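Ticket: Multi-leg itinerary drops transfer leg after schedule change
Product: Tora trip planner, web and mobile
Category: Bookings / itinerary sync
Status: Resolved, monitoring
Opened: 21/01/2024
Priority: Normal

Summary

Customer booked a return trip to Bistura with an overnight stop in Stunumport on the way out. The carrier moved the first flight 70 minutes later. After the change was loaded, the ground transfer from Stunumport airport to the hotel disappeared from the itinerary on the phone app. The web view still shows the transfer, but with the old pickup time. The hotel voucher and the ferry ticket for the next morning are not affected.

Expected behavior

When a flight is retimed, the planner should move any linked transfer by the same amount, send a change request to the transfer operator (in this case Magagula) and mark the leg "Awaiting operator" until a reply comes in. The leg should stay visible in all views during that period.

Observed behavior

Web: transfer listed, pickup time unchanged, status "Confirmed."
App: transfer missing. The day view goes straight from flight arrival to hotel check-in.
PDF export: transfer listed, no pickup time, pickup point blank.
Operator side: Magagula has the original pickup and no change request.

Steps to reproduce

1. Create an itinerary with a flight, a linked transfer and a hotel on the same calendar day.
2. Confirm all legs.
3. Retime the flight so that the new arrival falls after midnight local time.
4. Refresh the app.

The fault does not occur if the new arrival stays before midnight. It also does not occur when the transfer was added by hand and not linked to the flight.

Log, first pass

Checked the change feed. The retime message was received and applied once. No duplicates.

Checked the link table. The transfer is still attached to the flight, so the link was not lost. The app hides it for another reason.

Checked the leg dates. The flight now has an arrival date one day later than its departure date. The transfer still carries the original date. The app sorts by date first and then drops any leg that starts before the leg it depends on. The web view does not apply that rule.

Cleared the app cache on a test phone. No change.

Signed out and back in. No change.

Removed the link and added it again. Transfer came back in the app with the wrong pickup time. Not a usable workaround, as the customer would be waiting for a driver who had already left.

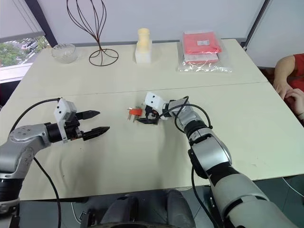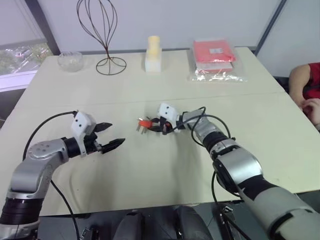 Customer reply: I can see the transfer on my laptop but not on my phone, and the PDF has an empty line where the pickup point should be. The flight now gets in after midnight. Does the hotel know that? Their page says the front desk closes at night and late arrivals have to be arranged ahead. I also need to know if I will be charged again for the transfer. The first confirmation said changes inside 3 days of travel cost extra, and it was the airline that moved the flight. The ferry the next morning is fine as it is.

Agent response

The hotel was not notified. Late arrival notices are sent by the same job that updates the transfer, and that job stopped when it found the date mismatch. A late arrival note has now been sent by hand and the hotel has accepted it. The door code will be sent to the booking email on the day of travel.

No extra charge applies. The change fee is waived when the retime comes from the carrier. The fee line in your account was an automatic estimate and has been removed.

The transfer was rebooked directly with Magagula for the new arrival time. Pickup point is the arrivals exit, ground level. Please use the web view or the confirmation email until the app fix is released. Do not use the PDF you already saved.

Log, second pass

Cause confirmed. The retime job adds the delay to the pickup time but keeps the original date. For a pickup that crosses midnight, this gives a time nearly a full day too early. A validation check then rejects the new value and ends the job without raising an error. The old pickup stays in the database, and no request goes to the operator.

The blank pickup point in the PDF is a side effect. The export looks up the pickup point by date and finds no match.

Searched for other bookings with the same pattern. Search covered all itineraries with a linked transfer and a carrier retime that had not yet been traveled. Result: 857 retimed itineraries checked, 3 with an arrival moved past midnight, including this one. The other two were corrected by hand and the travelers were sent new confirmations.

Fix

Retime job now works on the full date and time in the local zone of the arrival airport.
Validation failure now raises an alert to the bookings queue.
App no longer hides a leg that starts before its parent leg. It shows a warning on the leg.
PDF export looks up the pickup point by leg reference, not by date.

Testing

Replayed 300 stored retime messages against the test system, with midnight crossings in both directions. All linked transfers moved to the correct date. One hotel notice went out in the wrong language, logged separately.

Open items

Flights retimed earlier, from after midnight to before midnight, pass in testing but have not come up on a live booking.
Help page on linked transfers still describes the old change screen.
Customer to confirm that the transfer shows correctly after the next app update. Ticket stays in monitoring until the return flight is complete.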